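旧铁皮箱与红绿积木:三月工作间图集

三月的下午,太阳从西边的高窗斜进来,工作间里的每样东西都会亮那么一小会儿。我就是在这样的下午开始整理这一组的。本来只想把架子上那几只灰铁箱腾出来,结果一腾就是好几个星期,越翻越舍不得停手!朋友 Chantal Bélanger 一直催我把整理的经过放到网上,说光听我在电话里讲“那个红色特别好看”根本听不明白。好吧,那就放上来。

先交代一下来历。我收积木收了很多年,不太挑牌子,也不太挑年代,唯独偏爱颜色沉一点的:深绿、砖红、墨蓝,还有那种说不清是棕还是紫的。鲜亮的糖果色我也有,装在楼上,孩子们来了就倒出来玩。楼下这一批是我自己的私心,总数是六百二十一块,编号写在一本硬皮册子里,从 1 写到 621,中间有几页被茶水泡过,字都晕开了,还好勉强认得出来。

这批东西大半来自 Laltport 的一间旧货仓。仓库要清空,老板把整柜的零碎论箱卖,我去的时候已经下午四点,只剩靠墙的一排。我一眼就看见了绿色!那种绿很难形容,像松针背阴的那一面,又像老邮筒褪了一点色以后的样子。我当场就要了,也没怎么还价,车后备箱塞得满满的,回家路上每过一个减速带都听见后面哗啦一声,心疼得不行。

铁箱是另外找的。之前用过纸盒,受潮以后底会塌;也用过塑料筐,轻是轻,但是放久了总有股味道,我不喜欢。后来在 Raptis 五金铺的后院翻到几只灰色铁皮箱,敞口的,磨得很旧,我高兴得差点当场抱着走。老板说这种东西没人要了,边角都刮花了。可我偏偏就爱它刮花的样子啊!新铁皮亮得晃眼,旧铁皮的灰是有层次的,一块有颜色的东西放进去,马上就显出来。

整理的步骤说起来很简单。先按颜色分,再按长短分,最后把同一种放在一起量尺寸。我一次只拿几块出来,放在箱底摊开看,不叠起来。叠起来省地方,可是侧面就看不到了,而我最喜欢看的恰恰是侧面:有的顶上颜色很饱满,转过来却浅得多,像切开的水果。量尺寸用的是一把旧钢尺,最长的那一类单独记一页,短的按每页二十行往下抄。 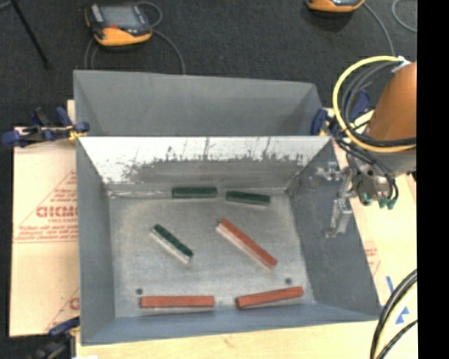
三块深绿,三块砖红,摊在旧铁皮箱底。右边那块长的红色,侧面泛着浅浅的粉白,我太喜欢这个色差了。

红和绿放在一起,很多人第一反应是过节。我倒觉得颜色一沉下来,节日的感觉就淡了,更像老房子的窗框和砖墙,或者旧课本的封面。灰底子帮了很大的忙。我也试过把它们放在白布上,红的立刻变得很跳,绿的反而发黑,怎么看都别扭。换成灰铁皮,两种颜色就都安静下来了,各待各的,谁也不抢谁。

再说说箱子本身。靠里的那一面内壁上半截是亮亮的银白色,往下就暗了,交界的地方满是擦痕和细细的竖道子,还有一片一片磨花的斑。我盯着看过好久,越看越像一幅画,有点像冬天起雾的湖面,远处一条亮线,近处全是模糊的灰。箱底和内壁相接的那条缝也好看,露出一道道发亮的金属。Chantal 说我夸箱子的时间比夸积木还长,她说得对,我认了!

有人问要不要给铁箱重新喷漆。我不打算喷。擦是要擦的,先用干布,再用一点点软蜡,顺着一个方向慢慢推,推完晾一晚上。擦过之后那层灰会变得温润一些,划痕都还在,手摸上去也不剌手。边口我会多擦两遍,拿东西的时候手腕总要蹭到那里。

记录的册子我用了两种颜色的铅笔,绿的用绿铅笔记,红的用红铅笔记,别的颜色一律用普通黑铅笔。这个办法笨归笨,翻起来特别快。目前登记好的有 354 块,剩下的还在排队。最慢的是砖红这一类,深浅差别很小,早上看是一样的,到傍晚又觉得不一样,我常常写完了又擦掉重写,橡皮都用短了半截。后来学乖了,凡是拿不准的,都等上午十点光线最平的时候再定。

这里面有 62 块我做了单独的小卡片,背面写的是第一次拿到手时的感觉。有一张写着“像晚饭前的天”,现在再看完全不记得当时在想什么,可又舍不得改。还有一张只写了一个“沉”字,那块确实比同样大小的重一点,捧在手里很踏实。卡片用的是 Poketti 的空白小卡纸,厚薄正好,铅笔写上去不打滑,就是裁得略大,塞进册子的夹层要折一个角。

也有朋友拿着自己的收藏来对颜色,这是我最开心的时候!两个人蹲在地上,一人手里捏一块,举到窗边比来比去,嘴里念叨着“再深一点”“你那块偏黄”。比到最后腿都麻了,茶也凉了,往往还是定不下来。有一回对方带来一块绿的,和我的几乎分不出差别,只在转到侧面的时候才看出浅了一点点,我们俩高兴得像捡了宝。

箱子的摆法也换过好几轮。起初一字排开,占地方,人走过去总要侧身。现在是前后挨着放,要看的搁在前面那只里,看完收起来,再换下一批。这样站着不动就能看得很清楚,腰也舒服多了。大桌子腾出来以后,我把钢尺、册子和铅笔都固定放在左手边,再也不用满屋子找橡皮(好吧,偶尔还是要找)。

接下来想做的是墨蓝那一组。数量不多,可是每块的脾气都不同,有两块在阴天看几乎是黑的,太阳一出来又蓝得发亮。我还在 Ralteo 的旧目录里查到一页色样,编号 1622,和其中一块非常接近,准备找个晴天拿到窗边对一对。对得上就写进册子,对不上也要把差在哪里记下来。

喜欢老积木的朋友欢迎来信聊聊,尤其是手里有深绿色的!请附上长宽高,用毫米写,再说一句是在什么光线下看的。墨蓝那一组理好以后,我会接着贴在这一页的下面。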